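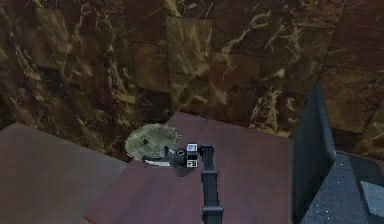
Sim view from behind the arm, gripper next to the round disc. Marble wall texture on.

Getting your first sim pickup working (club notes, week 3)

For new members of the Zandgate robotics club. Do this before you touch the real arm. Budget one evening, less if your laptop behaves.

You need: the Dastorow simulator installed, the club starter folder, a mouse with a scroll wheel. Trackpad works but you'll hate it.

1. Load the scene

Open Dastorow, File, Open Scene, pick tabletop_disc. First load is slow. Leave it alone, clicking around while the textures load is how most crashes happen.

Should come up with the arm in the middle, black, reaching away from you over the reddish table. Disc at the back left. If the disc is missing you opened the wrong scene, there's an older one with nearly the same name.

If everything is plain grey your texture path is wrong. Settings, Paths, point it at the textures folder inside the starter folder, not the starter folder itself. Restart.

2. Check the markers

Two square markers on the gripper head, one bluish, one black and white. Zoom in until you can see the pattern on both. Turn on Marker Overlay. You want both IDs listed in the side panel and staying there. Our IDs are 11 for the upper one and 61 for the lower.

Flickering? Turn lighting up one notch. Still flickering, turn shadows off for now and put them back on at the end.

Don't rename the markers. The scripts look them up by ID and the error message you get is useless.

3. Move it by hand first

Open Manual Jog. Speed to slow. Move one joint at a time and watch which way it goes. The signs are not what you'd guess on the base joint, positive goes left from this camera.

Get the gripper head up beside the disc, near its right edge. Stop short. Then save the pose as "approach". Lower case, no spaces, the script is fussy.

Now back off and hit Go To Pose. It should return to the same place. If it clips the dark grey panel on the right on the way, add a point in between, higher up, and save that as "mid".

4. Set the disc position

Click the disc in the object list and copy the three position values into config.txt. Units are millimetres in the config and metres in the simulator. Yes, really. Multiply by 1000. This catches someone every term and the arm goes straight into the table.

The small dark thing on top of the disc is the target. It has its own entry in the object list, further down. Copy that one too, under target_pos.

5. Run the script

Open a terminal in the starter folder and run pickup_basic. Watch it go through mid, then approach, then over the target, then down. Keep your finger on the space bar, thats pause.

Things that go wrong:

Arm doesn't move. Simulation is paused, check the bottom bar.

Arm moves but stops early. Joint limit. Redo your approach pose with the elbow bent more.

Gripper closes on nothing. Nearly always height. Drop target height by 3 mm and try again. Small steps please.

Target shoots off sideways. Grip force too high. Default is fine, somebody has been editing your config.

Everything shakes. Timestep. Set it back to default.

6. Change the wall

Don't skip this. Under Scene, Background, swap the brown marble for something plain and run again. Then back to marble. All those cream veins are hard work for the marker detection, and if your run only passes on the plain wall its not finished. Same goes for the table colour, have a go at a couple.

When the detector loses a marker on marble, look at the threshold value first. 153 is where we usually leave it. Change that before you start messing with the camera position.

7. Save and hand in

Save the scene under your own name, not over the original. Export the log (File, Export Log) and put it with your config.txt in the Prolley folder on the club drive. One clean run on marble is enough.

Real arm sessions start in May, once your log is in. The Mercado bench has the same marker layout so your poses should be close, but jog slowly the first time anyway and bring your config on a USB stick. Wifi in that room is hopeless.

Stuck? Post in the help channel with the log attached. Log, not a phone photo of your screen.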